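About Us

Hi, and welcome to Stilleck! I run a small language school above a bike shop, and if you've found this page you're probably wondering whether you could finally learn French at your age (whatever your age is). Yes, you could. I started Spanish at 38 and I was terrible at it for a good long while.

The school began in my living room with 5 students, one whiteboard and a dog who barked at the subjunctive. We outgrew the couch pretty fast. On Jul 16, 2022 I signed the lease on the rooms we have now on Ouali Street, and I spent the next few weeks painting them a yellow that looked much calmer on the little card. We opened the doors in August with the paint barely dry.

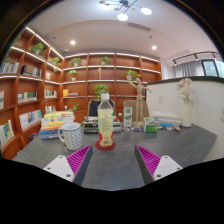 We teach French, Spanish, Italian and beginner Portuguese. Groups are capped at 11 people, and I'm stubborn about that number, so please don't ask me to squeeze in your cousin – I'll put your cousin at the top of the waiting list instead. Evening classes run for ten weeks. Morning classes are slower and friendlier to people who haven't had homework in decades, and they tend to go off topic in the best way (last term the Italian group spent most of an hour on how to complain about a hotel shower).

I get asked about our "method" a lot. I don't really have a fancy name for it. You talk from the first class, you make a mess of it, and we fix one or two things at a time. Grammar comes along when you need it. There's a workbook, which I wrote myself and have had to correct twice, and there are short recordings to listen to on the bus or while you do the dishes. No tests unless you want one. A few people do want one!

We also have a lending library, and I'm a bit too proud of it. It's up to 548 books now, from picture books to some very long novels that have only ever been borrowed by me. Lidoneo, the little secondhand store down the hill, lets us have first pick of anything foreign that comes in. Students can take two books home at a time, and there's no late fee, but I will bring it up.

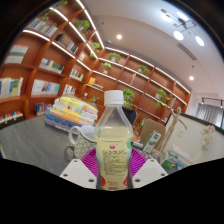 Once a month we hold Vitilden, our open conversation night. I made the word up for a poster and it stuck. Anyone can come, student or not, and you sit at the table for whichever language you feel brave enough to try. It's free, it starts at seven, and the Spanish table is always the loudest.

If you'd like to see whether we suit you, come sit in on a class before you pay for anything. Just send me a note through the contact page and tell me which language you're after and how much you already know – "nothing at all" is a perfectly good answer. The stairs are steep and the doorbell is on the left.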